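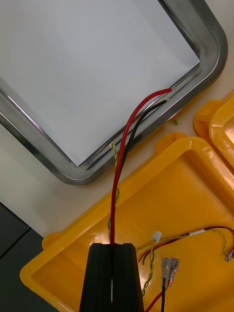 09/06/2021

Wire handling cell, bench 2. Notes on the working rules for loose leads, before the Clinotton harness job goes over to Mio Sasaki's shift.

Rules as they stand after today's review:

1. Stripped ends. A lead with bare copper does not get set down on metal while anything on the bench is powered. Today red and black both had their stripped tips on the rim of the steel tray. Bench supply was locked off, so no violation, but the rule as written in January only says "keep ends apart" and does not mention trays. Reworded. Steel tray stays on the bench for now. I have asked Tanabe for a plastic one in the same footprint.

2. Grip point. Pair is held on the insulation, never on the strip, never on a crimp. Fingers close on both conductors together. If one conductor is outside the groove, open and regrip. Do not pull it in with the fingers half closed.

3. Crossing leads. Green/yellow twisted pair was running alongside the red on the approach. Vision picks the wrong lead when they overlap near the grip point. Operator clears a lane before the start of the run. Moving leads by hand during a run means hold state first, then reach in. Pausing from the pendant does not count as hold.

4. Yellow trays. Terminated leads only, spade terminals and white connectors. Unterminated leads go back to the steel tray. Mixed trays are how we got the miscount on lot 916.

5. Offcuts. Small green bit on the white tabletop between the trays, probably insulation. Bench gets wiped between lots, not at end of shift. Scraps that size end up in the finger slot.

6. Speed. 200 mm/s maximum over the trays, slower inside the walls. The tray tabs are the highest thing on the bench after the fingers and the path planner does not have them in the model. Karnska tray file has the walls only. To do: add the tabs, or raise the approach height by 9 mm and leave the file alone. I prefer the second. Mio wants the first done properly. Left open.

Checked against the Clindska cell sheet. Theirs has nothing on stripped ends either and allows hand access on pause. Do not copy that line across.

Open items:
- plastic tray from Tanabe, no date given
- tabs vs. approach height
- rule 3 needs a label on the pendant, the old one says PAUSE OK
- rule 5 wording, "between lots" is vague if the lot gets split

Did not get to the torque limits on the connector insertion. Old values still in force until someone signs new ones.

Last updated: rev 2, rules 1 and 3 changed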